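# Cutting demonstrations before they reach the policy

Shufen Yu does most of her work on data that other people would leave alone. Her group at Trinthorpe records manipulation demonstrations with hand-held grippers, and for the past year she has been studying what happens when parts of those recordings are removed before a policy is trained on them. The result, written up in October as an internal report, is that a good deal of a demonstration can go, provided the cut is made in the right place.

"The usual practice is to trim the start and the end," Yu said. "You drop the part where the operator is picking up the tool and the part where they put it down. Everything between is treated as equally useful. We wanted to know whether that assumption holds."

A demonstration, as her group handles it, has three kinds of segment. There is approach, where the fingers are open and the tool is traveling toward an object. There is contact, from the first touch to release. And there is what the report calls idle travel, in which the fingers are open, nothing is between them, and the tool is not clearly heading for anything. Operators hesitate, reposition their feet, or look for the next object. The camera is mounted on the tool, so hesitation in the person is recorded as drift in the view.

"Idle travel is the problem class," Yu said. "The policy sees an open gripper over a table and the recorded action is close to zero, or it points somewhere arbitrary. Then at test time it reaches a similar view and it stalls. People describe that as a lack of data. In our case adding data made it worse, as the new data had the same pauses in it."

The segmentation tool is called Bresta. It takes gripper width and tool velocity as inputs and assigns each time step to one of the three classes. It does not use the images. Yu's first version did, and she abandoned it after it learned to associate particular tables with particular labels. The current version needs two thresholds, one for width and one for speed, and a minimum segment length. She sets the thresholds per operator.

"I resisted that for a while," she said. "One setting for everyone is easier to defend in a review. But a slow operator and a fast operator differ by more than the thing you are trying to detect."

The comparison covered four tabletop tasks, all involving kitchen items, with the same policy architecture and training schedule throughout. One set of policies was trained on full recordings with only the ends trimmed. A second set was trained with idle travel removed. A third was trained with the same amount of material removed at random, as a control. Each condition was repeated with six random seeds.

On all four tasks the second set stalled less often than the first. Task completion improved on two tasks and was unchanged on the others. The random removal condition was worse than the full recordings everywhere. Yu considers the control the most important part of the study.

"Without it you could say the policy simply likes shorter episodes," she said. "It doesn't. If you take out approach segments by accident you lose the ability to correct a bad heading, and you see that right away."

She is less satisfied with how the boundaries are drawn. The hard cases are views in which the fingers are wide open over bare tabletop with an object off to one side. From velocity alone, such a moment may be the beginning of an approach or the tail of a pause.

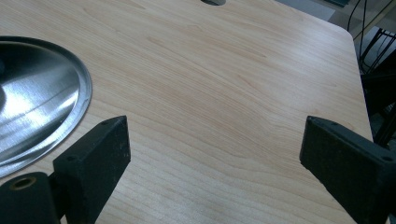 Bresta resolves these by looking ahead. If a contact segment begins within a fixed window, the ambiguous steps are kept as approach. If it does not, they are marked idle and dropped. The window was chosen by hand. A labeling pass by two people, working separately from the video, agreed with the tool on most steps and disagreed with each other on many of the same steps where it failed.

"So I don't know that there is a correct answer for those," Yu said. "I would like a soft weight instead of a cut. Keep the step, but let it count for less in the loss. We have run that on one task and it looks similar to the hard cut. I would not claim more than that."

Removing steps also creates jumps in the recording. The report handles this by never allowing a predicted action sequence to cross a removed segment, which wastes a small amount of data at each boundary. An earlier attempt to interpolate the missing motion produced trajectories that no operator had performed, and some of them passed through the table.

The method has been tried at one other site. Kauppinen, a lab that uses a different tool with a narrower opening, ran Bresta on its own recordings and reported that the width threshold was useless there. The fingers spent nearly all their time close to fully open, and only the speed threshold separated the classes. Yu has since made the width input optional.

Her next comparison will use Jokov, the group's newer recording setup, which logs finger force in addition to width. Force should give a cleaner start to contact segments. It says nothing about the difference between approach and idle travel, and for that she expects to go back to the images, this time training on some tables and testing on others. Eight operators have been scheduled, and none of them took part in the first study.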